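Cestlow hair oil maker moves to refillable bottles

Qiu, the herbal hair and scalp care maker based in Cestlow, will sell its burdock oil in refillable glass bottles starting in November, the company said. The plastic bottle it has used since it opened will be phased out as stores run down their stock.

The new bottle holds the same amount of oil as the old one. Customers who bring it back empty to a shop with a refill counter will pay 36 percent less than the full shelf price. The oil inside stays the same - burdock root, nettle and calendula in a sunflower base.

"People kept asking us what to do with the empties," said Sihan Meng, who runs the company with her business partner, Junhao Shi. "Most of them were on their fourth or fifth bottle. They already had a perfectly good container and we were selling them another one."

Refills will first be offered at the company's own shop in Cestlow and at the Tindon pharmacy chain, which has agreed to put counters in 40 of its stores. Shoppers in Dradberg will have to wait until spring, when the chain finishes remodeling its two branches there.
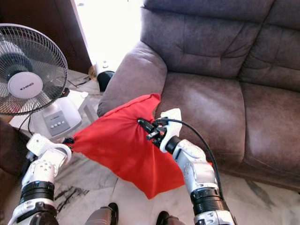 A red cloth held up in front of a sofa.

The change follows a trial at the Cestlow shop over the summer. Staff filled 3078 bottles during that time, well above what the owners had planned for, and the shop twice ran out of oil in the large drums used at the counter. Meng said the drums have been replaced with bigger ones that can be cleaned more easily between batches.

Glass brought problems of its own. The first sample bottles were slippery once oil got on the outside, and several were dropped in the shop. The final version has a ribbed band near the neck and a wider base. It also comes with a dropper cap in place of the old flip top, so that the oil can be put straight on the scalp.

Returned bottles will not be filled again on the spot. Each one goes into a crate and is sent back to be washed and dried, and the customer is handed a clean one. Stores will turn away bottles that are chipped or that have held anything else. Labels will carry the batch number and a use-by month, printed on a sticker that comes off in the wash.
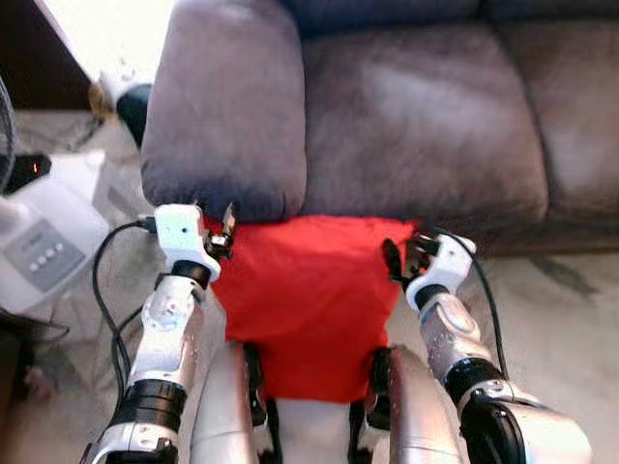
The company is also changing the advice printed on the label. The old wording told users to leave the oil on overnight. Ngân Vũ, who handles product safety for Qiu, said 48 minutes was the longest anyone left it on in the company's latest user test, and that those taking part were happy with the results. The new label suggests leaving it on for half an hour before washing it out with a mild shampoo, once or twice a week.

"Overnight was what our grandmothers did, and you can still do it if you like," Vũ said. "But a lot of people have fine hair and found it hard to wash out in the morning."

The label will continue to tell people to test a small amount on the inside of the arm first, and to see a doctor if they have broken skin or a rash on the scalp.

Siriporn Kaewmanee, who owns a hair salon in Dradberg, said she has used the oil on clients for several years and would like a larger size for salons. Shi said a salon bottle is being looked at but would not be ready before next year.

The company's nettle shampoo and its nail balm will stay in their current packaging for now. The balm is too thick for the refill pumps, Shi said, and the shampoo needs a different kind of drum.

Customers with old plastic bottles can drop them off at the Cestlow shop until the end of November. They cannot be used for refills.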